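Reading time: 2 min

Night Stock Controller, Dry Goods — Buver Warehouse, Clarkamberg

Nzioka Distribution stores and ships packaged food for independent grocers. The Buver site holds 583 pallet positions on two levels and turns over most of its dry stock within 11 days. We are hiring one full-time stock controller for the night shift, starting in June.

The post reports to the night operations lead, Josphat Odera.
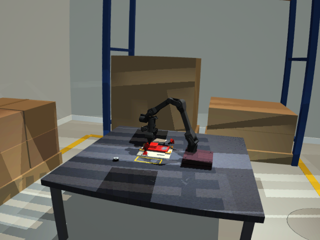
Computer rendering: arm and table, warehouse interior.

Duties

Run the nightly cycle count of assigned aisles and enter results before 5:00 a.m. Investigate variances above the tolerance set for each product class. Check lot codes and expiration dates on inbound goods against the delivery note. Place damaged or short-dated stock on hold and record the reason code. Prepare the discrepancy report for the day team.

A typical shift covers about 400 line checks. Counts are blind: the system quantity is not displayed until the first count has been entered. A second count is required where the two figures differ.

Requirements

Two years in inventory control, receiving or a similar role. Working knowledge of a warehouse management system; training on ours is provided. Accurate use of spreadsheets, including lookups and pivot tables. Ability to lift 30 pounds repeatedly and to work at height from an order picker platform. Current lift truck certification is preferred but can be obtained during probation.
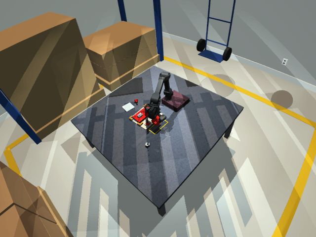 Hours and pay

Five shifts a week, 9:30 p.m. to 6:00 a.m., with an unpaid meal break. The working week begins on Sunday night. Pay is hourly, with a night differential and overtime after 40 hours. Health coverage starts after the first full month. Parking is free; the Fasdale bus stops at the main gate, but there is no service between midnight and 5:00 a.m.

How to apply

Send a resume and the names of two work references to the Nzioka hiring office, Clarkamberg, marked "Stock Controller — Nights." State your earliest start date and any lift truck classes held. Shortlisted applicants will complete a timed counting exercise on site, followed by an interview. Safety shoes are required for the exercise and can be borrowed at reception.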